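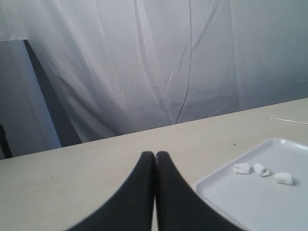
Our project was on obituaries, mainly how small town papers write them and what gets left out. Danish and I read 668 notices from the Grorkside paper, all from the old bound volumes. Spread them out on a pale beige tabletop and sorted by length first, then by who wrote them. Slow going.
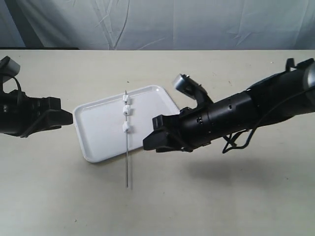
Most follow the same order. Birth, parents, school, job, church, survivors. Women's jobs often come after the kids, even for teachers. Cause of death almost never given.

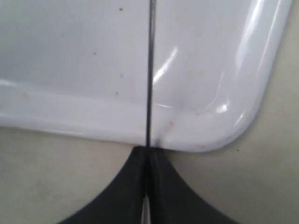 We also talked to Rosemarie Stüber, who wrote notices there for 20 years. She said familys mostly asked for the hobbies to go in, and the editor cut them for space. Limit was up to 10 lines.

## Problems

- August pages missing from one volume
- our codes for "job" changed halfway, had to redo 4 batches 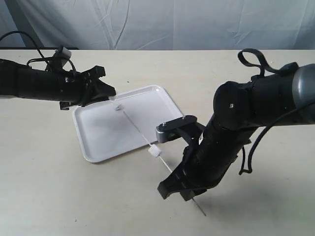
- maiden names spelled differntly in the same notice, we kept the first one

Still to do: chart of lengths, Mareike has the numbers.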